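Search this site
Enter keywords

Moving a packing bench to hand-held grippers

These steps cover the change from bare-hand packing to recorded packing with a pair of hand-held grippers, as carried out at Prinine. Recordings are used to train the Brirnier cell. Allow 15 working days per bench.

1. Clear the bench and place one open carton in the centre. Put items within reach on either side.
2. Hold one gripper in each hand. Open the fingers fully before moving towards the carton.
3. Close on the item, lift, place and release. Do not correct its position by hand.

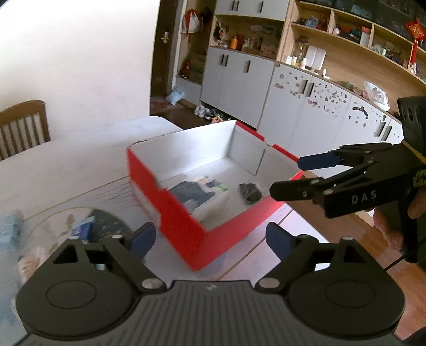

Fig. 1. Both grippers at an open red and white box.

4. Stop the recording before changing cartons. Discard any run in which an item was dropped outside the carton.

Packers work more slowly with grippers, so suspend piece-rate targets for the whole period. At Prinine the target was 300 usable runs per packer. Limit sessions to four a day, with a break after each, and log wrist strain on the shift sheet.

Once the cell is running, packers move to loading, checking and clearing faults. Agree the new duties and pay grade in writing before recording begins.

Page maintained by Aurelio Salinas. Updated 12/9/20. Back to top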